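Godevar (jewellery house)

Godevar is a jewellery house and workshop in the harbour town of Skurenthorpe. It makes wedding rings, signet rings and brooches in silver and gold, and is best known for the Godevar clasp, a brooch fastening which can be opened with one hand. The house also keeps a study collection of 278 brooches, open to visitors by appointment.

Origins

The workshop was started by the goldsmith Regula Frei, who had learned her trade in Gondthorpe and came to Skurenthorpe to repair watch chains and church silver. Her first premises consisted of one room above a rope seller. The name Godevar was taken from the lane behind the building. Frei worked alone in the beginning, and her early pieces carry only a small letter R inside a circle.

After a few years she was joined by Anas Akl, a stone setter. Akl introduced the low bezel setting, in which the metal edge stands only slightly higher than the stone. Fishermen and nurses in the town liked these rings for daily wear, as they did not catch on gloves. The joint mark of a circle and two strokes dates from this period. 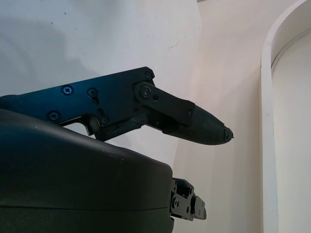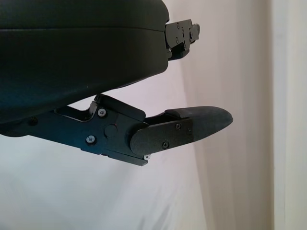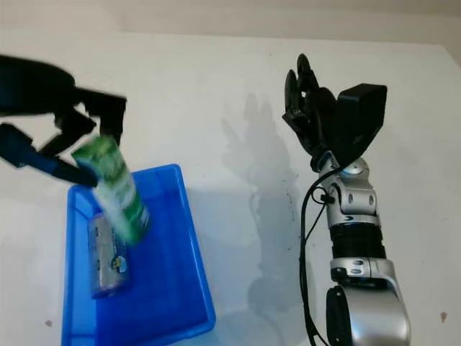
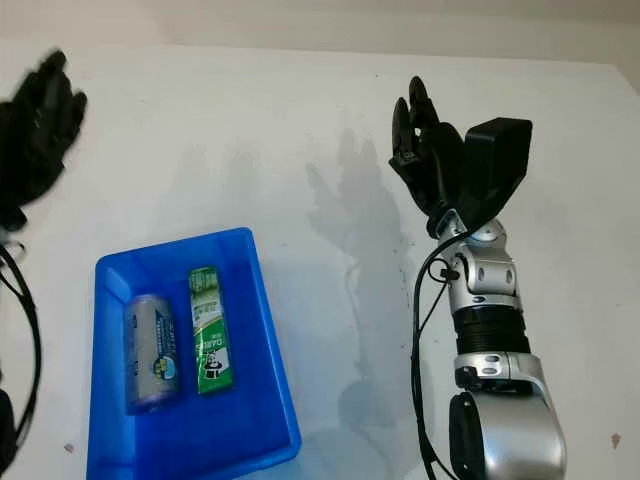 Reading time: 2 minutes

The Godevar clasp

The clasp was designed by Forough Talebi during her apprenticeship. In a usual brooch the pin is held under a hook or a turning catch. In Talebi's design the pin rests in a short channel and is released when the wearer presses a flat spring from the side. The first version was made in silver and bent too easily. Later versions have a spring of hardened white gold, while the channel is still made of the same metal as the brooch.

Almost 2,000 brooches with this clasp have been sold. Older brooches can be fitted with it if the back plate is thick enough to be soldered safely. The workshop refuses this work on enamelled pieces.

Materials and marks

Most of the rings are made of 18 carat gold or sterling silver. Old gold brought by customers is accepted for melting, but it is refined outside the house before it is used again. Each finished piece has the maker's mark, the fineness mark and, for commissions, a number which corresponds to a drawing in the order books. The oldest order book is lost, and pieces from that time are difficult to date.

Study collection

The collection was begun by Yaa Frimpong, who bought mourning brooches and regional costume brooches at house sales. It is strongest in filigree work from the coast. A smaller group of 800 loose buttons and cloak fasteners was given later by the family of Idrisa Obura, a dealer in Gondthorpe. It has not been fully catalogued.

Visits take place in October and in the spring months. Photography is permitted without flash.

See also

Oyewole setting
Filigree of the Skurenthorpe coast
Brooch fastenings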